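Light Tables, Dark Tables: Surfaces and Seating Choice in the Terncombe Building
Project report, Environmental Design II
Catrin Skyrme and Pentti Lindqvist
Supervisor: Esther Tanui
Submitted November 8, 2022

1. Background

The Terncombe Building has 11 shared workrooms that any student can book. When the building was refitted in August, part of the furniture was replaced and part was kept, so some rooms have white tabletops and some have the older dark brown ones. Our project asked whether the color of the table has anything to do with which rooms people book, where they sit, and how long they stay.
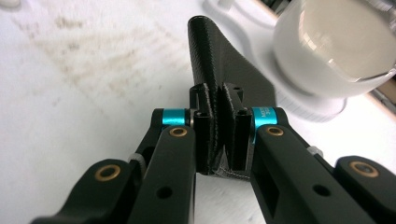
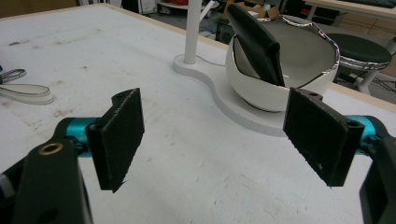 Figures 1 and 2. White tabletop, two views. The white bowl on its base is in Figure 2.

We picked this subject after a class on glare. The course reader says that a pale work surface lifts the light level in a room but can be tiring to read on for long periods. We wanted to know if students notice this at all, or if they choose a room for other reasons and only complain about the table afterward.

2. What we did

The project ran for six weeks. We used three sources.

The first was the booking log. The building office gave us a copy with names removed. It held 1481 bookings for the study period, with the room, the start time and the length booked. It does not show whether anyone came.

The second was walking rounds. On each round one of us went through all the workrooms in the same order and wrote down which seats were taken, whether the blinds were up or down, and whether the ceiling lights were on. We did a morning round and a late afternoon round. Oisín Lenihan helped with the afternoon rounds when Pentti had lab.

The third was a short paper questionnaire left in a tray by each door. It asked what the person was working on, why they had picked that room, and whether anything about the table bothered them. The last question was left open on purpose. We did not mention color, as we did not want to put the answer in people's heads.

3. Rooms

The rooms are not equal, and this gave us trouble from the start. The white tables are mostly on the south side, where the windows are large. The dark tables are mostly on the north side and on the lower level. A person who avoids the south rooms at noon might be avoiding the sun, the heat or the table, and the log cannot tell us which.

Only two rooms made a fair pair. They are next to each other on the upper floor, have the same window and the same number of seats, and differ only in the tables. We call them the Nyaga room and the Zesham room after the names on their doors. Nyaga has white tables and Zesham has dark ones. Most of what we say with any confidence comes from these two.

4. Findings

4.1 Bookings

Across the whole building, white-table rooms were booked more often than dark-table rooms. We do not think this means much. The white-table rooms are closer to the main stairs and the vending machines, and they come up first in the booking list.

In the matched pair the difference was small. Nyaga was booked slightly more in the morning and Zesham slightly more after lunch. Bookings in Zesham were longer. This held in every week except the last one, when midterms filled both rooms all day.

4.2 Seats

On bright afternoons, people in Nyaga sat with their backs to the window or moved to the wall end. The blinds were usually down, even though the ceiling lights then had to be on. In Zesham the window seats were the first to go and the blinds were usually up.

On cloudy days we saw no pattern in either room. We had fewer cloudy days than we wanted.

4.3 What people wrote

Most people gave a practical reason for their choice: the room was free, a friend was already there, it was near their next class. Very few named the table.

When they did mention it, the comments on white tables fell into two groups. Some people liked them for drawing, model work and anything with small parts, because things are easy to find on a white surface. Others said that pencil smears and coffee rings show up right away and that they felt they had to wipe the table before starting. One person wrote, "Looks great, can't relax at it."

Comments on the dark tables were mostly about age. Edges are chipped and one table in the lower level rocks. Several people said the dark tables make the room feel like evening. Some of them meant this as praise.

4.4 Cleaning

We also talked to Mercy Mrema, who manages the evening cleaning shift. She told us that the white tables take longer, since every mark shows and has to be rubbed out, but that she trusts them more. On a dark table she checks by feel, or crouches to look across it against the light. The spray used in the building is called Zumow, and she said it leaves streaks on the dark tops if it is not dried with a second cloth. We had not planned to write about cleaning at all, but it explained some of the dull patches we had noted down as wear.

5. Problems

The trays by the doors were emptied by mistake in the second week and we lost those sheets. We also changed the wording of the second question after the first week, so the early answers are not quite comparable. They are kept apart in the appendix.

Our rounds were always at the same times of day. Late evening, when the building is busiest according to the log, is missing completely. We should have swapped a few morning rounds for evening ones.

We had no light meter for most of the project. Anything said here about brightness is our own judgment - two people standing in a doorway.

6. Suggestions

If more tables are replaced, we would put the white ones on the north side and keep dark or mid-tone tops near the large windows. A mid-gray top in one room would be worth trying first. The booking page could also say what kind of table each room has, next to the line about sockets.

A follow-up group could use the same matched pair and swap the tables between the rooms halfway through. The building office told us this would be allowed between terms.

Appendix A: questionnaire, both versions
Appendix B: round sheets
Appendix C: floor plan with table types marked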